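Getting Into the Flooded Vault in Drumix
Updated for patch 7

I died in this place more times than I want to admit, so let me save you the trip back from the save point! You need the Melnyk key first (it drops from the toll keeper on the Trulier road, and he only comes out at night). Bring 4 lamp oils and at least 400 coins for the ferry.

Take the ferry to Jatis and get off at the second dock. Walk left along the seawall until the music changes, then crouch under the broken gate. Don't fight the eels. Just run.

Inside, pull the short lever, wait for the water to drop, and then pull the long one. If you do it the other way around the door locks and you have to reload, which I found out at midnight on a Thursday. The chest is behind the statue with no head. It has the tide ring plus 163 coins, so you don't even break even on the ferry, ha. 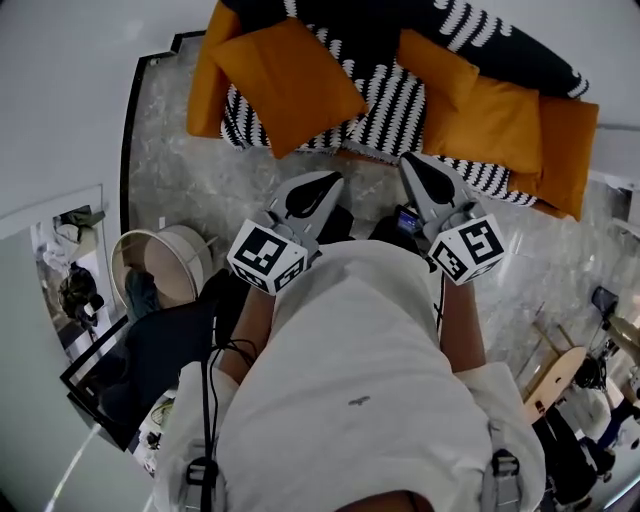 Both hands full, sofa straight ahead.

On the way out, keep one lamp lit or the stairs loop forever. If the gate won't open, check that you still have the key equipped and didn't swap it for the ring (I did, twice).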